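Getitz hand-held gripper kit, long-term impressions? (985 for the pair)

Forum: Home and Small Shop Robotics > Kits and Gear

hortensia_m
Posted 2020-09-24

Hello everyone, and sorry in advance for the long post, I do tend to go on. We're a very small outfit (my business partner and me, plus a student in the summers) and we're trying to teach an arm to do household chores by showing it how a person does them. I've been eyeing the Getitz hand-held gripper kit, the one where you hold a gripper in each hand and record as you work. It's $985 for the pair with the marker blocks and the cables, or $298 a month if you rent through Steveven.

Has anybody here lived with a set for a while? The demos on their site are all cups and folded towels on a nice tidy bench, and I'd like to know how they behave on the big awkward stuff: doors, lids, drawers, that kind of thing. I'd also love to know if they're hard on the hands. I have a bit of arthritis in my right thumb and my squeezing days are numbered.

Cheers,
Hortensia

flor.marulanda
Hi Hortensia, welcome! I've had a pair since May and on the whole I'm really fond of them. The trigger is lighter than I expected, and the jaws open evenly once you've done the calibration, so please don't skip that even though the booklet makes it sound optional (it took me an embarrassing week to work out why my left one was always a little behind my right).

Battery is fine, I get through a morning on one charge. The rubber on the jaw tips is the weak point for me. Mine started peeling at one corner and I had to write to Getitz for new ones. They sent them without any fuss, mind you, and threw in a spare set.

Rigo_A
I'll be the grump of the thread, somebody has to be. I think $985 is a lot of money for two triggers and some printed squares. We built ours from the Kastcombe plans for a good deal less, and when a finger broke we printed another one that same evening and were back at it after supper. With the Getitz you're waiting on the mail.

Also, the cables. They dangle. I borrowed a friend's pair for a weekend and caught one on a cupboard knob twice.

flor.marulanda
Rigo, you also own two printers and have a shed full of filament, my friend! I did look at the Kastcombe plans and I got as far as the parts list before I closed the tab. Not everyone wants to spend their holidays sanding hinge pins. I'll give you the cables though. I run mine up my sleeves with a bit of soft tape and it's made a world of difference.

ruthv
Renting from Steveven here, second term now. The service is friendly and the case they ship in is lovely and solid, but read the return conditions carefully. They count the day of pickup by the courier, and where I am the courier comes when the courier feels like it. I paid for an extra week once and had to argue to get it back. They did refund me in the end, so credit where it's due.

For thumbs: I have small hands and I find the grip a touch wide. After a long session I feel it in the palm more than the thumb. There's a slimmer handle you can ask for, it isn't listed on the site, you have to email.

hortensia_m
Oh this is so helpful, thank you all. Ruth, I'm writing to them about the slim handle tonight. Rigo, I appreciate the honesty, and I'm tempted by the price, but my partner has forbidden me any more projects that begin with "how hard could it be".

Could anyone say more about large items? That's really the heart of it for us. I keep picturing myself trying to shift something heavy and having it slide out of the jaws onto my foot.

Maritza B
Hello Hortensia, I can help with that one, because big things are nearly all we do with ours. I wrote most of this up for our own notes, so forgive me if it reads like a lecture.

The first thing I'd say is that the jaws like an edge. Give them a rim or a lip and they'll hang on beautifully. Give them a flat smooth face with nothing to bite and you'll be chasing it across the table all afternoon. With any sort of panel I find the rim first with my fingers, before I pick up the grippers at all, and I decide then where both hands are going to go.

Second, keep your hands fairly close together for the lift and let the table carry as much as it can. I started out with my hands spread wide, the way you'd naturally take hold of something big, and the panel twisted on me every time.

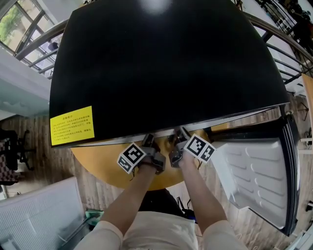

Third, mind your marker blocks. Ours sit on the outer sides of the grippers and the tracking wants to see those black and white squares, so if you roll your wrists in too far you can lose a block behind your own arm. I've got into the habit of keeping my elbows out a little. It feels silly for the first day and then you forget you're doing it.

And glossy surfaces! Overhead lights bounce off them something awful. We've taken to switching off one bank of lights for anything shiny, and our tracking dropouts went from 14 in a session to 2, which I was very pleased with. A matte sheet thrown over the part works as well, if you don't mind it showing up in your recordings.

As for weight, the booklet says up to five kilos for the pair and I'd stay a good bit under that for your comfort. It's your wrists that give out long before the jaws do.

Rigo_A
Good write-up, Maritza, though I'd argue with hands close together. On a long panel that gives you no control of the ends at all. We go a third of the way in from each side and have someone steady the far edge if need be. And a robot with two arms is probably going to want a wider stance anyway, so why teach it a narrow one?

Maritza B
That's a fair question and I don't think there's one right answer, it depends on your arms and your table. Ours are mounted quite near each other, so narrow suits us. If I had a second person to hold the far edge I'd likely go wider too! Most days I'm on my own with the dog.

ruthv
I'm with Rigo on this one, for once. But I'd never heard the tip about turning off a bank of lights and I'm going to try it on our oven door tomorrow.

flor.marulanda
Has anyone put the Villca tips on theirs? They're softer and a bit wider than the stock ones, and I keep reading that they fit the Getitz jaws with a small spacer. I'm wondering if they'd be kinder to painted edges.

Rigo_A
They fit. The spacer's fiddly and you have to recalibrate after, but the grip on a thin rim is better. They do pick up every bit of lint in the building, so keep a damp cloth handy.

hortensia_m
Well, I've talked it over with my partner and we're going to rent for a month first, with the slim handles if they have them in stock, and then decide about buying. Steveven wrote back within the hour, a very cheerful person, and they're checking for me. Maritza, would you mind if I messaged you about how your table is set up? Ours wobbles terribly and I've a feeling that's going to matter.

Maritza B
Please do, any time! And put a folded mat under the short leg in the meantime. I did that for a whole winter.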